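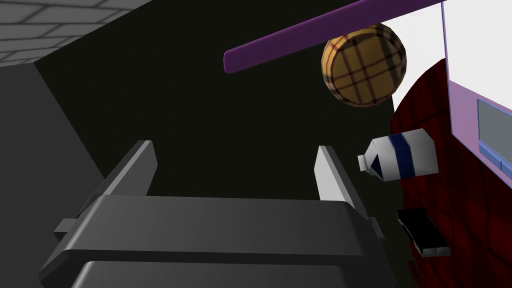
I spent most of last week getting the simulated cell back into a state where I could trust it, so this post is mainly a record of what I changed. It may help anyone else running a two-armed robot in a made-up room.

The cell is called Idlow. It is a robot with two arms, a table, a brick wall and a collection of household objects. The objects are dropped in at random at the start of each run and the robot has to pick up whatever it is told to. I inherited the setup from Kiri Nepia, who built the first version and left good notes on everything except the grippers.

The grippers were where the trouble was. Since the last update to Amissah, our physics layer, the right one had been closing a fraction late. On big soft things you would never notice. On anything round, one finger touched first and pushed the object away before the other finger arrived. I had a log of 619 runs and the failures were nearly all like that.

I began with the finger joints. Each gripper has two, and they are meant to be tied together so that one follows the other. In the left gripper's file the tie was there. In the right gripper's file it had been replaced with two separate motors, each with its own gain. I put the tie back, deleted the second motor and copied the gain across from the left.

Next was the open position. The old value let the fingers spread slightly past their stop, and the solver then spent the first few steps of each close pulling them back into range. I brought the limit in by 2 mm and that went away. It's a small change, but check it first if your gripper twitches at the start of a run.

Then friction. I had been tempted to turn it up until things stopped slipping, and I did try it for an afternoon. Everything stuck, including objects that had no business being held by one corner. I went back to Kiri's numbers.

After that I reloaded the room and checked both arms in their start position, fingers up, with the table in front.

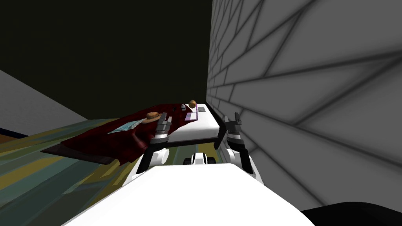
Both grippers at the near end of the table, with the red cloth over the left side.

The cloth deserves its own paragraph. It is the slowest thing in the room by a long way. The mesh was far finer than it needed to be, and each time it settled over the table edge the whole simulation dragged. I halved the resolution. The folds are a bit coarser now, but a run loads in 43 seconds and I can live with that.

I also changed the order in which things are loaded. Table first, then cloth, then a pause for the cloth to settle, then the small objects. Before, everything arrived together and the hat would sometimes end up halfway through the fabric. You can fix that with collision margins, but waiting is simpler.

Two jobs are left. The wrist camera on the right arm needs its offset measured again, as I moved the mount while I was in the file and didn't write down the old value. And the start pose is still typed in by hand in two places, which is asking for trouble. I'd like it in one config file, the way Doston does it.

If you want the gripper files, they are in the Akari branch with a short note on what changed. Keep a copy of your old ones before you swap them over.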